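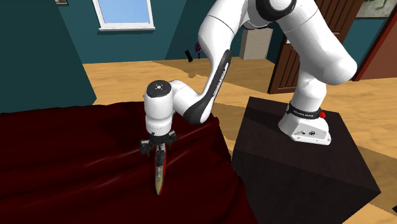 Re: [oldfloors] Oil or varnish for pine boards?

Your message came at just the right moment, as I've spent most of the spring on my knees with the boards in our front room and I am completely sold on oil! They're ordinary pine under decades of black edging stain, and I wanted them pale without that orange look you get from the old varnishes. What I was after was the light floor in the picture, with that big, nearly black brown box on it. I love how a very dark piece looks on pale wood, and our old blanket chest is much the same colour, so the whole room has been built up from there.

> Hello all, new to the list. We have bare pine boards
> upstairs in a terrace in Hokemport, sanded by the last
> owners and left. Would you oil or varnish? We have a dog
> and no patience. Also, is white oil a fad, and does it
> go grey? The shop said two coats of anything would do.

Two coats of anything, goodness. Right, the dog first. Varnish is tougher on day one, I'll give it that, but once it's scratched through you have to take the whole room back. With oil you rub down the bad patch, wipe a bit more on and go and have your tea. I've done the strip by our back door twice and I can't find the join (and I've looked, with a torch).

White oil isn't a fad as far as I'm concerned. I used the Brinholm one, the thin sort in the square tin, and it took the yellow out without making the boards look painted. It does pick up dirt a little in the doorway. Ours hasn't gone grey, though our room faces north and gets very little sun, so somebody with big south windows may have a different story.

If the last owners sanded with something coarse you'll want to go over it again, I'm afraid. I finished at 100 grit on a hired Grunix and that was plenty. I did try finer in one corner and the oil just sat on top looking sulky. Vacuum, wipe, vacuum again, then leave it overnight and vacuum once more in the morning, you'll be amazed what settles.

Coats: thin, thin, thin! My first was far too thick and stayed tacky for days. After that I worked along two boards at a time with an old cotton sheet torn up, and wiped off everything that hadn't gone in after a quarter of an hour. Please lay the used rags out flat outside to dry, they can heat up and catch fire if you leave them bunched in a bin.

Cost for us was £445 with the hire, the oil and far too many sanding belts. The quote for having it done was £1487, and that didn't include the gaps. I filled those with slivers of matching pine glued on one side only, so the boards can still move. Lovely fiddly work if you like that kind of thing, which I do.

There's a long thread on gap filling in the archive, message 3742 and the replies under it. I'm starting on our landing in September and would be very glad to hear how you get on before then. Which way do your windows face?

Rutherford Cottage, front room finished, stairs still horrible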